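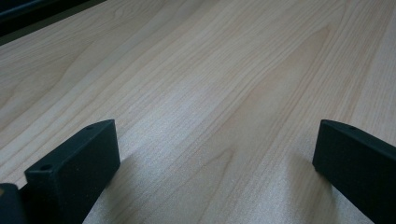

Glare on pale tabletops: drop the episodes or keep them?

Forum > Data collection > Hand-held grippers

cluvex_bench
Posted Thu 8 August

Looking for opinions before I re-record anything. We have 258 demonstrations of a pick and place task, all taken with the hand-held gripper on a pale wood-grain top. At low angles there is a broad patch of glare between the fingers and the grain goes nearly white inside it. The frame attached is typical of the approach phase, jaws open, nothing held.

In 69 of the episodes the tracker loses enough features during the approach that the pose jumps. My plan is to drop those and keep the rest. Marina Margaritis, who signs off our sets, wants all of them kept and the poses repaired offline.

Exposure is on auto. Policy input is the wrist view only.

tern_and_plover
Drop them. A repaired pose is a guess, and you would be training on it as if it were measured.

khaemba_rig2
Disagree with the above. If the jumps come mostly from low approaches and you throw those out, the set is left with steep approaches and the policy will not have seen the low ones. Plot approach angle for the 69 against the others first.

Also lock the exposure. On the Khaemba rig, auto exposure did more damage than the glare did. The dark fingers take up enough of the view that the metering shifts as the jaws close.

cluvex_bench
Plotted. 58 of the 69 are below 20 degrees. So yes, it is biased.

Exposure lock is a fair point. I will fix it for the next batch.

oddjob_lathe
What are you tracking on? Your grain is long near-parallel streaks. Even without the glare that gives poor constraint along the direction of the grain. I would put a printed mat or a few tags at the edge of the work area and leave the middle bare.

tern_and_plover
Tags in view end up in the training images. Then the policy leans on them and fails on a bare table.

oddjob_lathe
Only if they stay in the same place relative to the object. Move them between episodes. We did 2000 episodes that way for Allgate and masking the tags made no difference to the success rate.

tern_and_plover
On one table, or several?

oddjob_lathe
Two. I accept that is thin.

khaemba_rig2
A polarising filter is worth trying as well. It costs you some light, so check the shutter time afterwards or you swap glare for blur.

cluvex_bench
Plan for now: exposure locked, filter on, tags at the edge and moved every ten episodes. I will record 100 new low approaches and train with and without the repaired 69. Marina is content with that. The Vesano arm is booked until the end of next week, so evaluation will have to wait.

tern_and_plover
Keep the unrepaired logs.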